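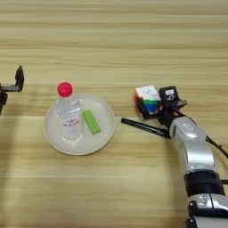

A water bottle and a green block on a plate.

Sideck Call Guard, reviewed

The Call Guard is a small box that sits between the wall jack and a landline phone. Its job is to stop scam calls before the phone rings. I bought one in March for a relative in Gronville who had been getting calls from a fake bank fraud desk, and it has been running since then.

Setup takes two cables and a four-digit code. The box holds 2000 blocked numbers and 400 allowed ones. Any caller on neither list hears a recorded prompt and has to press a key to get through. Automated dialers mostly fail at this step. A live scammer who listens to the prompt will pass it, and the manual admits as much on page 8.

Over the test period the log showed 108 stopped calls. Two were legitimate: a pharmacy reminder and the county water office, both automated. Adding them to the allowed list fixed it, but entering numbers with the arrow buttons is slow, and the screen drops the last digit of anything with a country code. The number is stored correctly all the same.

Caller ID spoofing is the weak point. If a call shows a number on the allowed list, the box lets it ring with no further check. The Wesedwood unit I used before had the same fault – and no log at all.

Power loss clears the clock but keeps both lists. The block button is large and works during a call, with a delay of a second or so before the line drops.

Figueroa sells the same hardware under its own label with a shorter cable. Check that the phone line has caller ID service before ordering either one, as neither will filter anything without it.

Updated 15th April: new firmware is out. It fixes the clock and leaves the missing digit alone.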